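Oct 11, 2021

Hi Ayanda,

You asked for the fall update on the Istow oral history project in "whatever form gets it to me fastest," so I'm writing it the way I'd tell it to you over coffee. The budget sheet is attached separately and Benjamín has checked it twice, so I'll keep the money talk to one section near the end.

## Where we are

We're ahead on recordings, behind on transcripts, and about where I wanted to be on everything else. Your grant paid for us to collect the stories of people who worked at the Kalinowski cannery or grew up in the streets behind it, and to get those stories into a form the town library can keep and lend. We've now recorded 142 people. I had hoped to reach that by Christmas, so I'm thrilled (and a little tired!).

The cannery closed long enough ago that the youngest line workers are in their sixties. That has set the order of everything this year. We went to the oldest people first, even when they were the hardest to schedule, and I'd do it that way again. One woman who packed beets there at seventeen talked for close to three hours and then called me the next morning with a part she'd forgotten. I went back with the recorder that afternoon. Her second session is better than her first – she'd spent the night remembering the names of everyone on her side of the belt, in order, and she gave them to me like a roll call.

A few things we've learned from the interviews that weren't in our proposal at all:

- The cannery ran its own bus out to Nilell every summer to bring in seasonal workers. None of the company papers we've looked at mention it. Nineteen people have brought it up without being asked, and they agree on the color (green) and disagree completely about the fare.
- There was a short strike over the washroom doors. The newspaper never covered it, as far as we can find.
- People called the night shift "the choir." I've heard three explanations so far and they can't all be right.

The bus is the one I'm most excited about. Benjamín wants to put together a map of the stops before the memories get any fuzzier, and he has started marking them on a copy of the old county road map. I'd like to use part of the spring for that, if you're comfortable with it. It stays inside the budget.

## Recording

We moved most of the sessions out of people's kitchens in September. I loved the kitchens, but refrigerators hum, and dogs have opinions, and there's always a cousin who drops in and wants to correct the story. The library gave us the small upstairs room two afternoons a week and it has made a huge difference to the sound. Anyone who can't manage the stairs still gets a home visit, and we ask about the fridge ahead of time.

I also changed how I start. I used to open with "tell me when you were born," and everybody sat up straight and gave me short answers, like I was filling out a form at the doctor's office. Now I ask what they could smell from their bedroom window when they were a kid. The answer's almost always vinegar, and after that they're off.

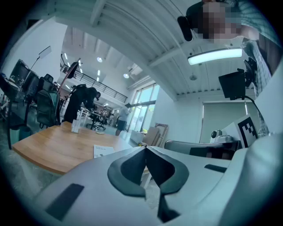

The other change is that we stopped trying to do three sessions in an afternoon. Two is the limit. By the third one I wasn't listening properly, and I could hear it on the recordings – I kept asking people things they'd told me ten minutes earlier. Fewer sessions per day means more days, but the interviews are longer and a lot richer, and I haven't had to schedule a single repeat for bad questions after we switched.

We did lose one recording. The memory card failed on a home visit in Nilell and we couldn't get anything off it. The gentleman was very gracious and sat down with us again, but you can't get the same afternoon twice. We now run a second recorder every time and copy both cards before anyone goes home.

## Transcripts

Okay, the part that isn't going so well. The plan was to have a first-pass transcript within three weeks of each interview. Right now it's closer to nine. We have 1,110 finished pages, and they're good pages, but the pile waiting is bigger than I'm happy with.

Part of this is our own success (more people, longer talks). The bigger part is that I underestimated the languages. A lot of our older folks slide in and out of Polish and Spanish in the middle of a sentence, and the typing service we hired through Wavenier simply writes "foreign language" and moves on. Some of the best lines in the whole collection are hiding behind those two words! Benjamín has been filling in the Spanish himself in the evenings, and I don't want to keep leaning on him like that.

What I'd like to do instead is stop using Wavenier for the mixed interviews and pay two bilingual transcribers by the page. I've talked to a retired teacher who did a trial page of Polish for us and it was beautiful. She even caught that a word I'd been hearing as somebody's last name was a nickname for the boiler. Wavenier would keep the English-only interviews, where they've been quick and accurate and I have no complaints.

If we start that in November I think we can be down to a four-week wait by March. I won't promise three.

## Permissions

Every person recorded has signed a release. Six people asked to have parts held back until after they die, mostly stories about family, one about a foreman. We've marked those sections and they won't go on the public shelf. Four others want to read their transcript before they decide, so those are waiting on the backlog too. I know you were worried about this when we first talked, and I feel good about how it's going. People seem to relax once they know they can change their mind.

One family asked for a copy of their father's interview the week after his funeral. We got it to them the next day. His granddaughter wrote back to say they'd played some of it at the house with everyone there, and I've kept that note in my desk.

## Money

Short version: we're under on travel, over on transcription, and on target overall. We have $2,498 left in the travel line that we won't need, thanks to the library room, and I'd like your okay to move it to transcription to cover the bilingual work. Benjamín's sheet shows it both ways so you can see what happens if you say no. (If you say no, we finish the Spanish ourselves and the Polish waits.)

We also had one cost we didn't plan for, which was the extra recorder. It came out of supplies and there's still enough there for cards and batteries through the end of the grant.

## What's next

Between now and the end of the year we're going to slow down on new interviews and catch our breath on the typing. There are still some people I don't want to put off. A brother and sister in Nilell rode the green bus together for five summers, and a former bookkeeper has finally stopped telling me she has nothing interesting to say. I've also got a lead on a man who fixed the labeling machines and is supposed to have kept one of every label in a shoebox. I've left him two messages and I'll keep trying.

In January we start building the listening shelf at the library. The plan is still simple: a binder for each person, a short summary in front, and a way to hear the recording on the spot. We'll do a trial run with the first dozen and see how folks use it before we print the rest. You'd be very welcome to come by for that, and there are at least two ladies who'd like to thank you in person and will probably bring cake.

So the two things I need from you are a yes or no on moving the travel money, and your thoughts on the bus map. Email is fine, or call me any morning before ten. I'll send the next update when the first binders are on the shelf.

Thanks so much, as always. Say hi to everyone in the office for me.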